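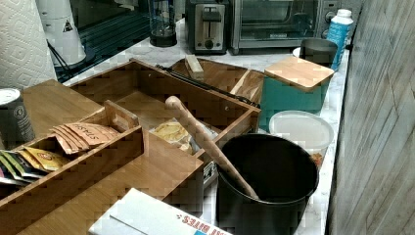 Bonjour à tous, question un peu urgente. Mon fils (17 ans, terminale) veut lâcher l'idée de la fac pour un apprentissage en hôtellerie, dossier à rendre lundi et on n'a toujours pas de contrat signé. Le CFA Greketmont dit ok sur le principe mais « sous réserve d'employeur ». Deux entreprises contactées, une seule réponse, négative. Il veut un poste petit-déj / cuisine. Sur le plan de travail il y a le grille-pain deux fentes et la cafetière en verre au milieu de tout le reste, je ne retrouve plus mon marbre. Bref : est-ce qu'on peut s'inscrire sans employeur et chercher après ? Merci d'avance
– mamandeterminale

pascal_bzh
Oui en principe, on peut commencer la formation et chercher en parallèle, il y a un délai. Chez nous c'était passé comme ça. Mais demande un ÉCRIT au CFA, pas un « oui oui » au téléphone.

hussam.hijazi
Attention quand même. J'ai eu des jeunes en stage, ceux qui entrent sans contrat se retrouvent souvent à chercher en plein hiver quand plus personne ne recrute. Moi je dirais : inscription fac en parallèle, par sécurité. Il pourra toujours renoncer en octobre.

pascal_bzh
Pas d'accord. S'inscrire à la fac pour rien c'est la meilleure façon de ne plus chercher du tout. Ma nièce l'a fait, elle a passé l'année sur son canapé.

hussam.hijazi
Un cas c'est un cas. Et s'il n'a ni patron ni inscription, il fait quoi ?

ThuLy
Bonsoir, Thu Lý, je tiens la salle au restaurant Đỗ. On prend deux apprentis cette année, un en cuisine un en service. Qu'il passe entre 15h et 17h avec CV papier, pas de mail svp on les lit pas. Et qu'il vienne SEUL, sans les parents, désolée mais ça compte.

mamandeterminale
Oh merci !! Je lui dis ce soir. Je reste dans la voiture promis

kefta33
Quelqu'un a testé la plateforme Nandora pour les offres ? J'ai rempli tout le profil, 30 candidatures envoyées, deux réponses, dont une pour vendre des fenetres

pascal_bzh
Nandora bof. Les annonces restent en ligne alors que c'est pourvu. Le porte-à-porte marche mieux, hotels surtout.

lilou_cfa
Je suis en 2e année à Greketmont, section cuisine. Ils ont une liste d'employeurs au secrétariat mais faut la demander, ils l'affichent pas. Demandez aussi pour la mallette de couteaux – moi j'ai avancé 1 000 euros entre la mallette, les tenues et la caution du studio, remboursé en partie seulement et bien plus tard

mamandeterminale
1 000 ?? On ne m'a jamais parlé de ça. Je rappelle demain matin

hussam.hijazi
La caution n'a rien à voir avec le CFA, faut pas tout mélanger.

lilou_cfa
J'ai dit « entre », je sais lire mes factures merci. Pour le logement voyez la résidence Zultano, c'est à côté et ya des places apprentis

Nous utilisons des cookies pour améliorer votre expérience. En poursuivant votre navigation, vous acceptez leur utilisation. Accepter / Paramétrer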